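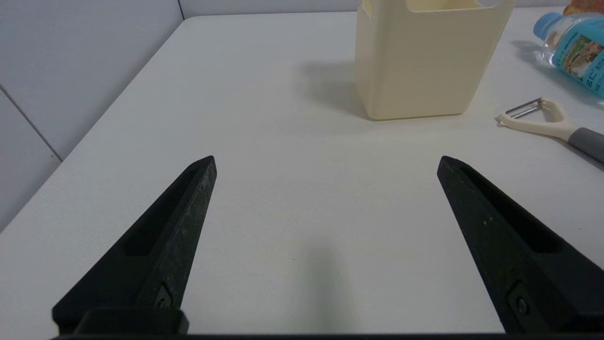
Gripper fingers open over the bench, Monday

Propagation notebook, Monday, first thing

Kettle's on and the mist line is running, so I'll get the weekend's stuff down before I forget it. The Bruddale hellebore seed has started to move at last! I'd nearly given up on that tray (it spent the whole winter out against the south fence with the mesh over it) and now there are 13 up, most of them along the back edge where the grit is thinnest. I've left the mesh on for the mice. Please don't be tempted to prick them out yet, anyone, they want a proper true leaf first and they sulk something awful if you rush them.

Salvia cuttings next. I took 16 of the dark purple one from the bed by the tap, all non-flowering tips, cut just under a node, bottom leaves off. Half went into straight perlite and half into the usual coir and sand. Last September I swore the perlite lot rooted faster but I never wrote it down, so that's worth nothing to anyone. This time there are labels. Pencil on the label, not the marker, the marker is gone by the time we want to read it.

The correas from Navthorpe are a bit of a worry. Two of the pots have black stems at soil level and the rest look fine but I don't trust them. My guess is overwatering, and I suspect that was me, as I topped up the capillary mat on Friday evening and then it rained all night and the roof vent drips right on that corner. Moved the whole lot up to the top shelf where the air gets through. If they go any further I'll take tips off the healthy ones and start again – annoying but it's the right season for it.
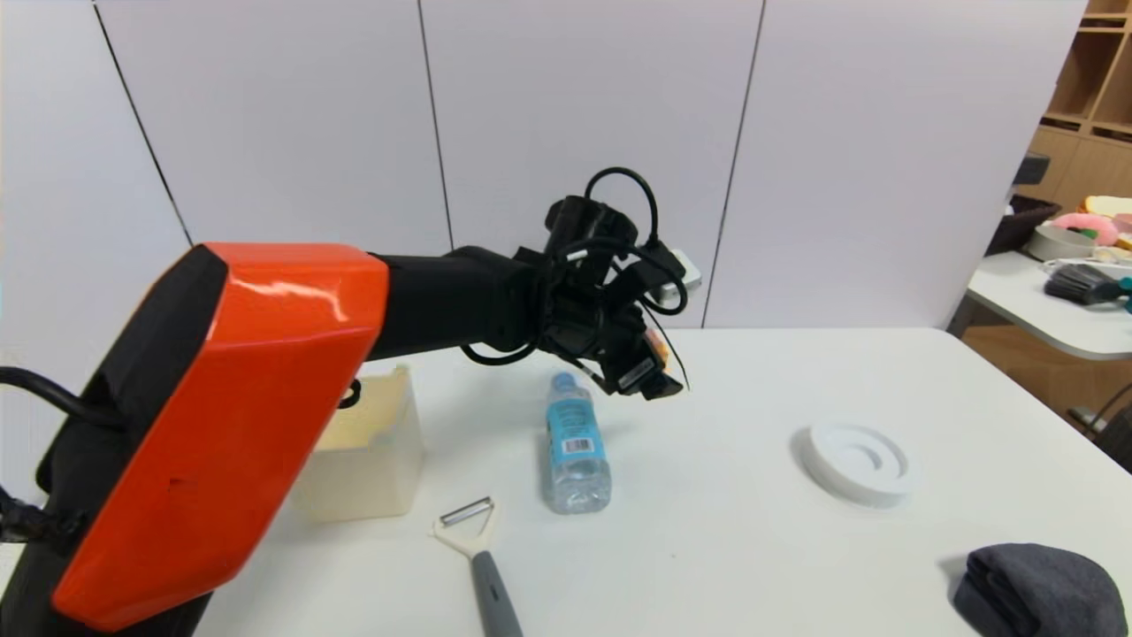 Bottom heat is set at 2 degrees under where it was last week. The chilli seedlings were getting leggy and I reckon they were just too comfortable. They've had 10 days on the mat now and can come off it altogether by the end of the week if the nights stay mild. Still to work out where they go, mind you. The Hekska trays don't fit the low bench unless you turn them sideways, and then you can't get the watering can in behind them.

Tried the new seed raising mix from Maldonado too. Nice and fine, good colour, but it repels water like a duck when it's dried out, so I've been standing the punnets in a tray of water until the top goes dark. Lettuce doesn't seem to mind. Wouldn't use it for anything with seed sitting on the surface, the first splash floats the lot into one corner (ask me how I know, the snapdragons are now more of a clump).

Still to do: wash the secateurs in metho, cut more labels out of the old blind, tip the spent mix on the heap behind the shadehouse, and find the good dibber, which was on the hook and now isn't. Also the grevillea seed needs its smoke water soak started tonight so it can be sown tomorrow after lunch.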